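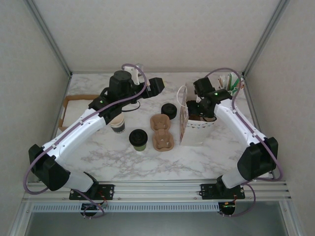 Why is marble stripy?

Many tables look like marble, with veins running over them. In real marble the veins have a long story. First there was limestone, often made from shells of sea animals. Deep in the ground it was heated and pressed — very slowly — until it changed into marble. Bits of clay or sand inside it became the gray and brown lines. To make a tabletop, workers cut the stone into slabs, maybe 2 or 3 centimeters thick.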